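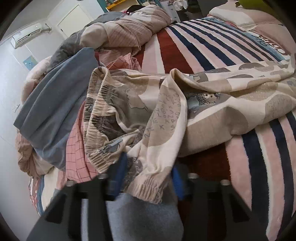
Merike Koppel wrote to us that she had washed her summer trousers with the Plillia liquid for a whole season and the elastic still held well, but she wished the bottle would say more clearly how much to pour. We have changed the label after her letter, and the amounts are also given on this page.

Plillia liquid detergent for delicate fabrics

Plillia is a mild liquid for viscose, thin cotton, silk and clothes with an elastic waist. It contains no bleach and no optical brightener, so it is not the right choice for white towels or bed sheets. The smell is very light and goes away when the clothes are dry.

How much to use
Hand wash: 2 capfuls in a basin of cool water. Let the clothes lie for ten minutes, press them gently and rinse twice.
Machine: one bottle is enough for 62 small loads. Choose the delicate programme and a slow spin. Please do not add softener, it makes elastic tired sooner.

Drying
Dry flat or over a wide rail, away from the radiator. Printed viscose should be ironed on the inside while it is a little damp.

Plillia is made by Cirkard. Orders which arrive before noon on Tuesday are sent the same day. Refill bags will be in stock again in June.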